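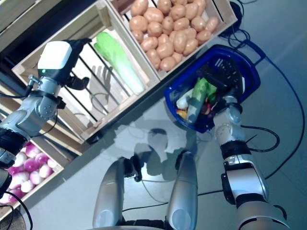

Betreff: Re: [Lagertechnik] Feuchtemessung im Gemüselager, Abweichung zwischen zwei Fühlern
Von: Dörte Vogler
Datum: 2019-03-17

Hallo Jana, hallo Liste,

Antworten im Text, Zitate gekürzt.

Jana Görtz schrieb:

> Wir haben im Lager Haberkorn 2 Fühler vom Typ Plendano an derselben Wand
> hängen. Der eine zeigt seit Dezember durchgehend 82 % r. F., der andere
> liegt höher und schwankt mit jedem Kühlzyklus. Laut Datenblatt sollten
> beide innerhalb von 3 % übereinstimmen. Welchem soll ich glauben?

Zunächst keinem von beiden. Ein kapazitiver Fühler, der über Monate durchgehend denselben Wert liefert, ist in einem Raum mit taktender Kühlung verdächtig. Die relative Feuchte muss sich beim Anlaufen des Verdampfers ändern, schon wegen der Lufttemperatur. Bleibt die Kurve glatt, sitzt entweder der Sinterfilter zu, oder die Auswertung mittelt über ein sehr langes Fenster. Bei den älteren Plendano-Geräten ist die Mittelung im Menü unter "Dämpfung" versteckt und steht ab Werk auf der höchsten Stufe. Bitte an beiden Geräten nachsehen und gleich einstellen, sonst vergleichst du zwei verschiedene Größen.

> Kalibriert wurden sie bei der Inbetriebnahme mit Kochsalzlösung.

Ein Punkt reicht nicht. Mit Natriumchlorid prüfst du im mittleren bis oberen Bereich, Steigungsfehler fallen dabei kaum auf. Als zweiten Punkt nehme ich Magnesiumnitrat, dessen Gleichgewichtsfeuchte bei Raumtemperatur bei 54 % liegt. Der Wert ist deutlich temperaturabhängig, also Tabelle danebenlegen und die Temperatur im Gefäß messen, nicht die im Raum. Das Salz muss als feuchter Brei vorliegen. Steht klare Lösung ohne Bodensatz im Glas, ist sie möglicherweise nicht mehr gesättigt, und der Bezugswert gilt nicht.

Gefäß dicht verschließen, Fühlerkopf ohne Kontakt zum Salz, über Nacht stehen lassen. Danach nicht öffnen, sondern bei geschlossenem Deckel ablesen.

> Der Montageort ist leider vorgegeben, links neben der Tür.

Dann würde ich die Vorgabe ändern. Neben der Tür misst du die Türöffnungen. Wir haben in Marcombe einen Fühler in Stapelhöhe in den Rückluftstrom gehängt, mit Abstand zur Wand und einem einfachen Strahlungsschutz. Seitdem passt die Kurve zum Gewichtsverlust der Probekisten, vorher bestand kein erkennbarer Zusammenhang.
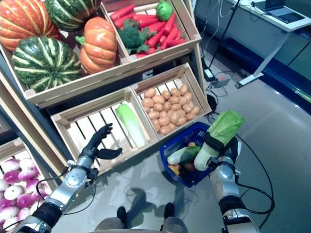
Zum Gewichtsverlust selbst: Für Wurzelgemüse ist die relative Feuchte allein eine schlechte Regelgröße. Maßgeblich ist das Dampfdruckdefizit zwischen Produktoberfläche und Luft. Ist die Ware beim Einlagern noch wärmer als der Raum, trocknet sie auch bei hoher Anzeige aus. Ich protokolliere deshalb immer drei Größen: Lufttemperatur, Kerntemperatur einer Referenzprobe und relative Feuchte. Das Defizit rechne ich nachträglich in der Tabelle aus. Die Magnus-Formel genügt dafür vollkommen, der Fehler des Fühlers ist größer als der der Formel.

> Hilft ein Befeuchter, oder verschiebe ich damit nur das Problem?

Kommt auf den Verdampfer an. Ist die Fläche knapp ausgelegt, läuft er mit großer Temperaturdifferenz und holt das Wasser heraus, das du vorher eingebracht hast. Das siehst du an der Abtauwassermenge. Stell einen Messeimer unter den Ablauf und notiere eine Woche lang den Stand, zuerst ohne Befeuchter, dann mit. Steigt die Menge im zweiten Durchgang fast um das, was du vernebelst, ist das Geld in einer größeren Verdampferfläche oder einer langsameren Lüfterstufe besser angelegt.

Falls doch Befeuchter: keine Düse direkt vor den Fühler. Tropfen auf dem Sensorelement ergeben eine Anzeige am oberen Anschlag, die Stunden anhalten kann. Die Regelung schaltet dann ab, obwohl der übrige Raum trocken ist. Setholm liefert für seine Geräte eine Sperrzeit mit, die ist aber nur wirksam, wenn Befeuchter und Fühler am selben Regler hängen. Bei dir hängen sie nach deinem Schaltplan getrennt.

> Ich würde sonst einfach beide Fühler tauschen.

Würde ich vorläufig lassen. Reihenfolge aus meiner Sicht: Dämpfung angleichen, Filterkappen abschrauben und gegen neue tauschen (nicht auswaschen, Reinigerreste vergiften die Polymerschicht), Zweipunktprüfung, danach die Fühler untereinander vertauschen und den Verlauf ansehen. Wandert die Abweichung mit dem Fühler, ist er defekt. Bleibt sie am Ort, liegt es an der Luftführung oder an der Leitung. Bei langen Stromschleifen zusätzlich die Bürde prüfen, das wird gern übersehen.

Die Rohdaten bitte als CSV mit Zeitstempel in UTC, die letzte Datei hatte bei der Zeitumstellung eine doppelte Stunde. Meine Auswertetabelle kann ich bei Bedarf ins Listenarchiv legen.

Gruß
Dörte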